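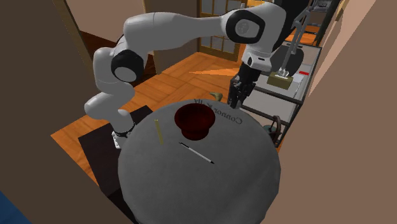
Why Does a Pencil Write?

Pick up a pencil and draw a wiggly line. Easy, isn't it? You have probably done it thousands of times without giving it a thought. But what is that line made of, and how did it get from the pencil to the paper?

Let's start with the dark bit in the middle. Most people call it the lead, and grown-ups have been calling it that for hundreds of years, but there is no lead in it at all. It is made of a soft, dark grey stuff called graphite, which comes out of the ground. Long ago, people in the north of England found a big lump of it in the hills, and farmers used it to mark their sheep. They thought it was a kind of lead, and the name stuck!

Graphite is made of lots and lots of very thin layers, a bit like a huge pile of pancakes. The layers don't hold on to each other very tightly, so when you rub graphite on something rough, the top ones slide off and stay behind. Paper may feel smooth to you, but if you look at it through a strong magnifying glass you'll see it is a tangle of tiny hairs, and those hairs catch the graphite as it goes by. So your wiggly line is really a trail of crumbs.

Graphite on its own is too soft and would snap or smudge, so pencil makers mix it with clay and a little water until it is like dough. Then they squeeze it out in long, thin strings and bake them in a very hot oven. More clay makes a hard pencil with a pale line (look for the letter H on the side). More graphite makes a soft, dark one, and that is marked with a B. HB is in between.

What about the wood? The makers take a flat piece and cut long grooves in it, lay a baked string in each groove, and glue another grooved piece on top — a pencil sandwich! After that it is sliced into separate pencils, which are painted and sharpened.

And rubbers? A rubber is a little bit sticky, and graphite would much sooner cling to it than to paper. When you rub, the crumbs come away and get rolled up in those little grey bits you have to brush off the table.

Something to try: scribble a thick patch of pencil on scrap paper, press your fingertip on it, then press your finger on a piece of clear sticky tape. Stick the tape on white paper and you'll have your own fingerprint. Now wash your hands before you touch the sofa!

Written by Lucyna Kaczmarczyk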